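Notebook > Work days > The kitchen set
December 12, 2018
by Horațiu Stoica

Long day, and my tea is cold again, but I want to get this down before I forget which part of it was useful. I've been at the kitchen set since before it got light, and I finally feel as if I understand what we've been doing wrong with the reaching examples (or one of the things, anyway — I'm sure there are more waiting for me).

The target Matei has written on the whiteboard is 3,000 good demonstrations by the end of February. I stood and looked at that number this morning with my coat still on. We have nearly 500 that I'd be happy to show anybody. We have a good many more than that if you count the ones where the arm gets there by some wild route, swinging its elbow out as if it were trying to get through a crowd, and I've gone back and forth for weeks over whether those should count. They do end in the right place. But the learner copies what it's given, bless it, and if I hand it a pile of wild routes it will very faithfully learn to be wild.

So this morning I sat down with the 181 refrigerator runs from the last batch and watched every one of them, start to finish. I'd meant to skim! After the first few I could see I had to slow down, because the trouble wasn't in the grabbing at all. It was in the coming in. In almost all of them I had steered the arm along the same path, a little from the right and level with the upper shelf, and then dropped down to whatever I was after. Of course I had. It's the comfortable way to do it with that controller, and by the fortieth run of an afternoon a person's hands just go where they went before. I never noticed I was doing it. And then we wonder why the thing falls to pieces as soon as we move the fridge over a bit or put the target down low near the drawers.

I spent the rest of the morning changing how each run begins. The old script always set the arm in the same resting pose, and now it picks a fresh one every time, and nudges the fridge door to a different angle too. I was a bit proud of that until I broke it, of course. Two of the new poses put the elbow straight through the counter, and the simulator got so upset that the whole arm shot off toward the ceiling. I laughed out loud, alone in the room, and then spent an hour adding a check for it.

After lunch I recorded new ones, slowly, with the radio on low. I made myself a rule that I couldn't use the same approach two times in a row, and I kept a tally on the back of an envelope to hold myself to it. I went low past the drawers, then high, then in from the door side, which is awkward and made me sweat a little. I stopped one run partway in to see how much room I had left myself by the shelves.
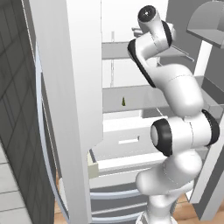

Rosimeire Frota wrote back this evening, after I'd sent round my notes, and said she wouldn't throw out the wild ones just yet. Her feeling is that a learner which has only ever seen tidy reaches has no idea what to do once it has drifted off course, and that a clumsy run with a decent recovery at the end might be worth more to us than another smooth one. She'd like them kept in a separate folder and labeled, and she wants to train once with them and once without.

I grumbled when I read it, I'll admit, mainly at the thought of the labeling. Then I went and got some toast and thought it over, and I believe she's right, or right enough that we ought to try. I've made the folder. I've also written to Matei to ask whether a recovery run can count toward his number on the board, and I hope he says yes, because it would cheer me up no end.

Tomorrow the low shelf, and the door opened wider. I must remember to bring the good chair back from upstairs, and a new envelope.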